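Teaching an Arm to Put Away the Washing

In Tillby, two friends are building a robot for the job they like least at home. The arm is in a shared workshop. The lessons are given in a bedroom.

When I first visited the workshop on Heydari Street, the robot could not do very much. It stood on a workbench between a drill press and a bicycle without wheels, and it moved its wrist from left to right, stopped, and moved it back again. Hammad Hashmi looked at it with his arms crossed. He had taken the whole shoulder apart twice in that week, and he wanted to hear if the clicking sound was gone. It was not completely gone.

The arm is called Mundton, after the road where the first motors were picked up from a closed packing plant. It has six joints, a frame of aluminum profile, and a controller board that Hashmi bought from Sileck, a small supplier that sells to schools and hobby builders. The total cost until now is some 2000 dollars, and this sum includes one motor that burned and one power supply that never started.

Hashmi repairs elevators for a living. His partner in this project, Marjan Abbasi, teaches mathematics in the evening school and writes nearly all the software. They met at the workshop, where Abbasi had come to make a bookshelf. The bookshelf still has no back panel.

The first plan was simple, and both of them admit now that it was too simple. They wanted to write down each motion: go to this point, close, go up, turn, open. With a wooden block it worked well. With a T-shirt the arm closed its fingers on one place, and the rest of the shirt did what it wanted. Abbasi spent most of the winter adding rules for sleeves. In December she deleted them all.

Now they work in another way. A person takes a gripper in the hand, of the same shape as the one on the robot, and does the housework with it. The gripper has two yellow fingers, side by side, each with a long slot, and it records what it meets and how it moves. Later the recordings are used to train the program which controls the arm. The arm itself does not need to be in the room, and for a machine that weighs more than its builder can carry up the stairs, this is a great advantage.

So the lessons moved to a bedroom with a large window and a bed with a woven mat. Folded things, crumpled things, pillows and blankets all have their turn. A light-blue towel on top of a flowered blanket is a good example of what Abbasi calls a "two-layer problem": the fingers must take the upper piece and leave the lower one in its place.
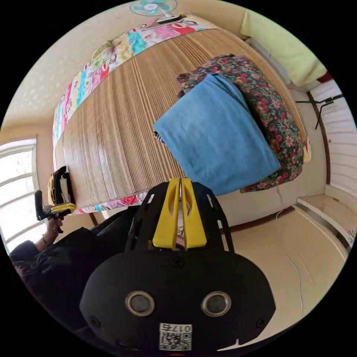 Why not practice in the workshop, where the robot is?

A workshop bench is flat, hard and always lit by the same lamp. The program learns the bench together with the cloth, and then it fails on a bed. Abbasi wants the recordings to be made where the laundry normally is, with daylight that changes, so the arm will have met these conditions before it has to work in them.

What looks easy from outside is quite tiring for the wrist. The hand-held gripper is wide, and its round black housing hides a part of the work from the person who holds it. One has to learn to approach from the side, to close slowly, and to wait a moment before lifting. Abbasi has written these rules on a card. The last rule says: "If you drop it, continue." A recording in which a sock falls and is picked up again is useful to the program, and she keeps these.

Many others she does not keep. When I visited, the collection had 2761 recordings, and 1129 of them had passed her check. The most usual fault is speed. People are used to folding fast, and at 30 frames per second a fast hand leaves only a blur. The second fault is that the gripper is closed before it has reached the cloth, and the yellow fingers push the piece away like a small snow plow.

Clothes that hang

Towels are kind to beginners. They have four corners and no buttons, and they lie flat when they are asked to. Clothing is more difficult, and the most difficult moment comes when a piece is lifted from the bed and hangs freely. It twists under its own weight, one part covers another, and what was a neck opening a second ago is now only a dark fold.

For this reason many of the newer recordings begin with a piece held up in the air, by the hand or by the gripper. Both views are wanted. A dark garment in front of a bright window is especially hard for a camera, and Abbasi asks for exactly this, several times in each session, with different clothes. 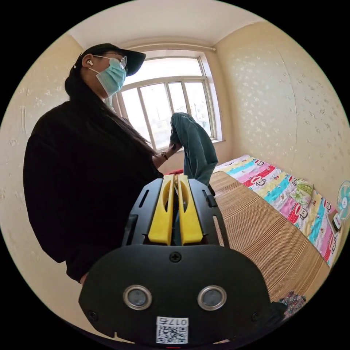
Back at the bench

On Saturday I went again to see the arm. The clicking sound had been found – it came from a cable clip, which touched the shoulder housing at one angle only – and Hashmi was in a better mood. On the bench they had put a piece of foam mattress with a sheet over it. Next to it was a basket with kitchen towels.

Mundton took the first towel by a corner, lifted it, and laid it over itself. The edges did not meet; there was a difference of perhaps three fingers. The second towel was better. With the third, the gripper took the towel and the sheet together and pulled both to the edge of the bench, and Hashmi pressed the red button. He keeps his hand on this button during every test. I asked him if this makes him nervous, and he answered that in his work with elevators he has learned to like red buttons very much.

They are open about what is missing. The arm is slow: one towel takes longer than a cup of tea needs to cool. It cannot yet find a towel that is under another one, and it has never finished a shirt. The wrist motor becomes warm after an hour of work, and the larger model from Sileck does not fit in the bracket, so a new bracket must be made first. The drawing for it is pinned on the wall with two dimensions crossed out.

Some members of the workshop have asked for copies of the plans. Abbasi prefers to wait until the cabling is cleaner, but she gives advice to those who want to start. Build the gripper first, she tells them, and use it by hand for a month before buying a single motor. In that month she changed the shape of the fingers four times, and every change cost an evening. The same change on a finished arm would mean to calibrate everything again.

Before I left, she put one more towel on the foam, a thin one with a hole near the hem. The arm went down, closed, and came up with nothing. She wrote the time in her notebook, moved the towel a little to the left, and started it again.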